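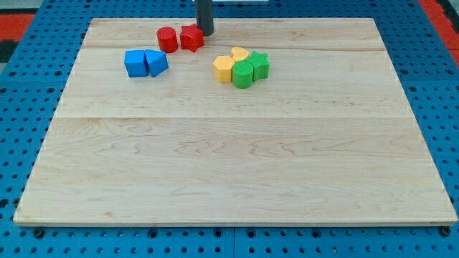
机器人学习方法专题 课程讲义
第七讲 语言条件下的桌面推动任务：数据、策略与评测

授课教师：Tania Chowdhury
适用对象：已修完“机器人学导论”与“机器学习基础”的研究生及高年级本科生

一、本讲目的

本讲讨论一类受限但有代表性的操作问题：机械臂末端安装一根圆柱形推杆，在水平面上移动若干彩色几何块，使其布局符合一句自然语言指令。任务不涉及抓取，末端高度固定，动作空间为二维平面位移。问题因此得到简化，但接触动力学、目标歧义与长时序规划三方面的困难均予保留。

学习本讲后，学生应能够写出该任务的形式化定义，说明事后标注方法的基本流程，并能依据评测表格判断一项改进是否具有实际意义。

二、任务定义

设时刻 t 的观测为俯视偏斜视角的彩色图像 o(t)，指令为字符串 l，策略 π 输出末端在平面坐标系中的位移增量 a(t)。单次任务的成功条件由布局谓词给出。本课程使用的谓词分为以下几类：

（一）两块相对位置，例如“将蓝色立方体推到蓝色三棱柱的左侧”；
（二）块与板面区域的关系，例如“将绿色五角星推到板面前缘中央”；
（三）整体布局，例如“按颜色分组”；
（四）避让约束，例如“移动黄色六棱柱，不得触碰黄色心形块”。

实验所用几何块共八件，红、蓝、黄、绿四色各两件。红色为圆柱与五角星，蓝色为立方体与三棱柱，黄色为六棱柱与心形，绿色为圆柱与五角星。圆柱与五角星各有红、绿两件，指令若仅称“圆柱”或“五角星”，则指代不唯一。此类指令在评测集中单独列为歧义子集，不计入主表。

三、按颜色分组的层级分解

“按颜色分组”是第三类谓词中最常用的任务。Bosdale 策略将其分解为短时指令序列，由高层模块逐条下达，底层策略执行。分组完成的判定标准为：同色两块的轮廓间距小于阈值 d，且任一块与异色块的间距大于 d。

须注意，黄、绿两组相互靠近时，同色条件成立而异色条件可能不成立。早期版本的判定程序只检查前一条件，所报成功率偏高。学生在复现实验时应使用修订后的判定程序，并在报告中注明版本。

还须注意推杆的退出路径。同色两块靠拢之后，推杆往往仍处于块的近旁，若直接移向下一目标，可能将已完成的一组推散。Bosdale 的高层模块在每条短时指令之后插入一次退让动作，退让方向取推杆与最近块连线的反方向。

四、数据采集与事后标注

数据来源为遥操作演示。操作员不接受具体指令，仅被要求在板面上持续移动几何块。采集结束后，标注员从连续轨迹中截取片段，并以一句话描述该片段所完成的动作。此种做法称为事后标注，优点在于采集过程不因任务切换而中断，所得语言亦较模板生成的语言丰富。

Drandness 数据集按此方法构建，供本课程使用的部分含 349 条长轨迹。其中 201 条已完成双人标注，其余为单人标注。两名标注员对同一片段的描述不一致时，两句均予保留，训练时随机选取其一。

事后标注存在下列局限：
1. 片段边界由标注员主观确定，起止时刻存在偏差；
2. 标注员倾向于描述显著的位移，对微小调整描述不足；
3. 否定与避让类语句极少出现，第四类谓词须另行补充数据。

五、策略结构与训练

底层策略以图像编码与语言编码为输入，经交叉注意力融合后输出位移增量。训练采用行为克隆，损失函数为预测位移与演示位移之间的均方误差：

L(θ) = E[ || π_θ(o(t), l) − a(t) ||² ]

批量大小取 16。图像增强限于亮度扰动与小幅平移。颜色是指令的关键语义成分，色相扰动不得使用。左右翻转同样不得使用，除非同步替换指令中的方位词并对动作作相应变换。

均方误差假定动作分布为单峰。当推杆正对目标块而需绕行时，左绕与右绕均为合理选择，二者的平均值却指向块本身。Hoarau 变体以离散化动作分布取代回归输出，用以处理这一情形。课堂将比较两种输出方式在绕行片段上的表现。

六、评测规程

评测在固定于孔板台面的浅色木质板面上进行。每次评测前，由程序生成初始布局，实验人员按布局放置几何块，核对后开始计时。具体要求如下：

1. 同一布局须由所有参评策略各执行一次，执行顺序随机；
2. 评测过程中不得以手触碰几何块，块滑出板面即判失败；
3. 每次执行的时限为 2 分钟，超时判失败；
4. 主表报告成功率与置信区间，附表报告平均用时；
5. 失败案例须逐条归类，类别为感知错误、指代错误、接触失控、超时。

五角星与心形块轮廓非凸，推杆可能落入凹处，造成块随推杆旋转。此类失败归入接触失控，不归入感知错误。立方体与三棱柱在贴靠状态下的分离失败，同样归入接触失控。

七、结果讨论要点

阅读 Bavis 基准的结果表时，请围绕以下问题准备发言：

高层模块替换为人工逐条下达指令后，分组任务成功率的变化反映了哪一层的瓶颈？
仅使用双人标注轨迹训练，与使用全部轨迹训练相比，语言多样性与数据规模何者影响更大？
木板纹理与节疤是否可能被图像编码器误作位置线索？应设计何种对照实验加以检验？

八、作业

基于课程提供的轨迹子集，训练一个回归输出的底层策略与一个离散输出的底层策略，提交评测表格、失败归类表及不超过四页的分析报告。报告中应给出随机种子与判定程序版本。代码与报告于星期二上课前提交至课程系统，逾期按教学规定处理。

实机评测须提前预约，每组一个时段。未完成实验室安全培训的学生不得操作机械臂。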